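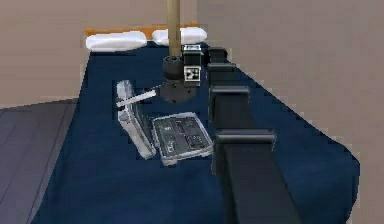
Ticket: Cost Accounting evening course, Hesthorpe. Practice workbook for the Clurnell case study won't balance. The overhead sheet says fixed overheads are under-absorbed by £642 and the answer checker in Trotura wants nil. I've been through it twice and I'm stuck, but I'm really enjoying the case, so please don't just send me the model answer! The input cells are the white ones. The headings I've coloured a dark navy, like the cloth over the table in the picture, so if you open my copy and see that shade, it's a heading and has no formula behind it. Everything else is as downloaded.

What I've tried so far:
Re-entered the budgeted machine hours. No change.
Swapped the absorption rate for the one in the course notes. Made it worse, so I put it back.
Opened the file on a different computer. Same £642.
Cleared all my own entries and started again from the blank copy. Took up to 40 minutes and gave the same answer, which I found oddly cheering.

Reply from course support, November 16, 2018

Thanks for setting that out so clearly, it saved us a lot of guessing. Could you check which rows the total on the overhead sheet adds up? The case study was extended in April, when the Pangilinan depot costs were added, and some copies of the workbook still have the shorter total. Please also tell us whether your rate is worked out from budgeted or actual hours.

Update from me

Budgeted hours, definitely. And you're right about the total! It stops at row 112 and the depot rent sits in row 113. I hadn't scrolled down far enough to notice there was anything under the gap.

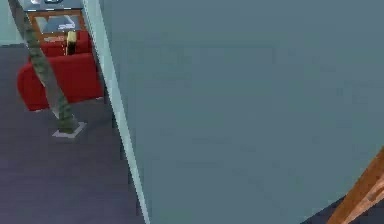
Changed the total so it takes in the depot rent, and the £642 vanished straight away. Lovely moment. The absorption rate is now calculated on the full budgeted overhead, and the checker goes green for question 6 as well, which I hadn't even asked about. One cell still looks odd: the volume variance on the summary sheet shows in bright red. I mean properly red, as red as the sofa in the picture, with a minus sign in front. Is that an error or just an adverse variance?

Reply from course support

Just an adverse variance. The summary sheet turns any minus figure red and the checker takes no notice of colour. Yours is adverse because actual output in the case falls short of budget, so it should stay as it is. We've corrected the total in the workbook on the downloads page.

Update from me

Brilliant, thank you. Downloaded the new copy, pasted my inputs in as values, and it balances. It also makes far more sense of why the written part asks about spare capacity, so I'm off to have a go at that tonight. Happy for this to be closed.

Status: Resolved
Cause: total left out last cost row
Fix: workbook replaced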